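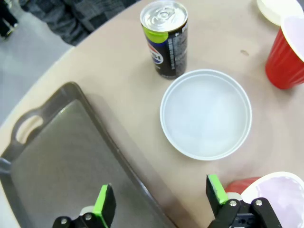 The table this afternoon, Nasero fingers open over the tray.

Print | E-mail
2 min read

A long August day, dear diary, and my feet know it! We finally put the Nasero fingers up against the old Zurix pair, same arm, same round table, same cups and can and little white bowl. I had my heart set on the Zurix (I've grown fond of it, silly as that is), but the green pads are so much kinder to a party cup – hardly a dent all afternoon, where the Zurix crushed 3 before lunch.

The bowl is another story. It's so shallow that both pairs slid off the rim, and Bindu thinks we should come in lower and slower. She's probably right, she usually is. Harish wants the wrist camera tipped down a touch as well, so tomorrow I'll loosen the bracket and see what he means.

Valdis rang at four to ask which pair we're keeping. I told him to give me two more days, and then I went and made tea.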